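Hand guiding or remote for teaching a pick?
Print this page | E-mail this thread | 7 comments | 2 shares 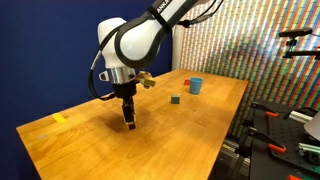 kfothergill, 13/02/2018
We teach our arm by remote control and I'm fed up with it. I did 64 goes at one pick last month and the replays wander near the end. The green block is on its own in front of the cup, so the approach should be easy, but I still come in too high. Would hand guiding be better?

Rornwood
Yes. Push it by the wrist and you feel when it's square to the table.

tindall_2
Disagree. Your hands end up in the camera view and the arm drags. Slow the remote down for the last bit - that sorted ours.

Rornwood
Ours doesn't drag if the payload is set right.

kfothergill
Payload hasn't been touched since August. Will check it tonight.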